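제목: Re: [erkwood-grid] Flandside 발전소 인버터 출력 제한 설정 건

> Flandside 쪽 계통 연계 용량이 30MW로 묶여 있는데 직류 측은 34MW까지 증설이 끝났습니다.
> 정오 전후로 클리핑이 눈에 띄게 늘었습니다. 출력 상한을 인버터별로 나눠 거는 것이 맞는지,
> 발전소 제어기에서 한 번에 거는 것이 맞는지 의견 부탁드립니다.
> Okitz에서는 어떻게 하고 있는지도 궁금합니다.

발전소 제어기 쪽을 권합니다. 인버터마다 고정 상한을 걸면 구름이 일부 어레이만 가릴 때 나머지 인버터가 여유분을 채우지 못합니다. 연계점 계량값을 기준으로 폐루프 제어를 하면 이 손실은 대부분 없어집니다.

Okitz는 작년 12월에 이 방식으로 바꿨습니다. 제어 주기는 10초로 두었고, 통신이 끊기면 각 인버터가 미리 저장된 상한값으로 돌아가게 했습니다. 이 대체값은 전체 합이 연계 용량을 넘지 않도록 잡아야 합니다. 처음에 정격값을 그대로 넣어 두었다가 시운전 때 지적을 받았습니다.

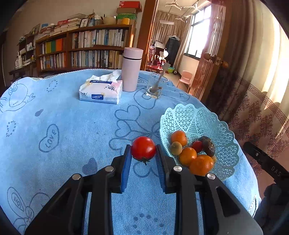 클리핑 손실량은 인버터 로그만으로 계산하지 마십시오. 상한에 걸린 구간에서는 최대전력점을 벗어나 운전하므로 직류 측 기록도 실제 가능 출력보다 낮게 나옵니다. 일사량계와 모듈 온도로 기대 출력을 따로 구한 뒤 차이를 보는 편이 낫습니다. Ursu 스크립트에 해당 모듈이 있습니다. 기본 설정은 1시간 평균이라 짧은 피크가 묻히니 1분 자료로 바꿔서 돌리십시오.

저장장치를 붙이는 안은 별도 스레드로 빼는 것이 좋겠습니다. 직류 결합인지 교류 결합인지에 따라 계량점이 달라지고, 연계 협약도 다시 봐야 합니다.

Flandside 제어기의 펌웨어 버전과 연속 24시간분 연계점 계량 자료를 올려 주시면 램프율 설정까지 같이 검토하겠습니다. 파일은 CSV로 부탁드립니다.

Okitz 운영 담당 드림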